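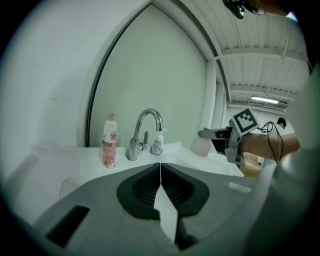 Sink counter with gooseneck tap and side lever.

About Badawi Water Services

Badawi Water Services tests, treats and monitors domestic and small commercial water supplies in Bostcombe, Sokent and the villages between them. The firm works mainly on private supplies (boreholes, wells and springs) and on the internal pipework of buildings connected to the mains. We are a company of five people with a workshop and sample room in Bostcombe.

What we do

Our work falls under four headings.

Sampling. We take samples at the tap, at the storage tank and, for private supplies, at the source. Standard parameters are pH, conductivity, turbidity, hardness, iron, manganese, nitrate, lead, copper, coliforms and E. coli. Microbiological samples are taken in sterile bottles containing sodium thiosulphate, kept in a cool box and delivered to an outside laboratory the same day. pH, temperature, conductivity and free chlorine are measured on site.

Treatment. We design and fit sediment filters, softeners, iron and manganese filters, pH correction units and ultraviolet disinfection. We do not fit a unit before the water has been analysed, and we do not size one from a previous owner's paperwork.

Pipework surveys. Older properties in the area often have mixed pipework: a lead service pipe to the boundary, copper indoors, and plastic wherever a kitchen or bathroom has been altered. A survey records pipe material, approximate run, dead legs, tank condition and backflow protection at each outlet. The result is a marked-up floor plan and a schedule of outlets.

Maintenance. Lamp changes, quartz sleeve cleaning, media replacement, salt delivery and annual retesting.

We do not drill boreholes, install central heating or carry out drainage work. Customers who need these are given the names of contractors in the district. We take no commission for this.

History

The firm was started by Karim Bouazza, who had worked as a pump fitter and found that most of the faults he was called to were water quality problems: sleeves fouled with iron, pressure vessels waterlogged, non-return valves held open by grit. For the first few years the business was him, one van and a rented unit behind the grain store at Sokent. Testing was then a sideline. It is now more than half of the work.

The move to Bostcombe came when the Sokent unit became too small to keep clean sampling equipment apart from pumps and used filter media. The present building has separate rooms for the two, with separate sinks and separate entrances. Used media is stored in lidded drums in the yard until collection.

We currently look after 437 supplies under annual agreement. Of these, 139 are private sources and the remainder are mains-fed properties with softeners, storage or lead pipework. The deepest borehole on our books is over 700 feet and serves a dairy and two cottages.

How a first visit works

A first visit normally takes a morning. The customer is asked not to draw water from the kitchen tap overnight if lead is to be tested, so that a stagnation sample can be taken before anything else in the house is used. Inserts and aerators are then removed from the tap, the spout is disinfected, and the supply is run before the bacteriological sample is drawn. Swivel-spout mixer taps are a poor choice for this sample where there is any alternative, as the joint at the base of the spout is hard to disinfect. A fixed single tap is preferred.

The source and plant are inspected afterwards. For a well or spring this covers the cover, lining, fencing, surface drainage and distance from any septic tank. Photographs are taken of each item and bound into the report.

Chemical results are usually back within ten working days. Bacteriological results come sooner, and a failure is telephoned through on the day we receive it, with advice on boiling. The written report gives each result beside the limit that applies to it, followed by our recommendations in order of urgency. Where no treatment is needed the report says so.

The Udivik logger

Customers with ultraviolet units may notice a small grey enclosure next to the lamp controller. This is the Udivik, a data logger built in our own workshop. It records lamp current, UV intensity, flow and water temperature at fixed intervals and sends a message if intensity falls below the set point. It holds its readings through a power cut and can be read with a laptop if there is no mobile signal, as is the case in most of the valley north of Sokent.

The Udivik is in its 3rd revision. Earlier units had a cable gland that let in condensation and these are being exchanged without charge at the annual visit. The logger is supplied only with our own maintenance agreements and is not sold separately.

People

Karim Bouazza – founder. Surveys, pump and borehole work.

Nesma Bouazza – director. Treatment design and reports. Nesma trained as a chemist and signs off every set of results before it is sent out.

Essam Ouazzani – installation and servicing. Covers Sokent and the northern villages.

Chaimae Cherkaoui – sampling and sample room. Chaimae also keeps the calibration records for the field meters, which customers may inspect on request.

Souad Benmoussa – office, accounts and bookings. Most telephone calls are answered by Souad.

Quality and records

Field meters are checked against reference solutions before each day's sampling and the readings are entered in a bound book. Duplicate samples and field blanks are included in every batch sent to the laboratory. Reports are kept for ten years and pass to a new owner of the property only with the previous owner's written consent.

Complaints should be made in writing to Nesma Bouazza. If a result is disputed we will resample once free of charge, from the same outlet and under the same conditions. If the second result confirms the first, both are included in the final report.

Visiting

The office is open to callers in the mornings. Sample bottles can be collected and softener salt bought at the counter – please use the front entrance, as the yard is in use by vans. Samples taken by customers themselves are accepted for hardness and iron only.

Page last revised 17 July 2026.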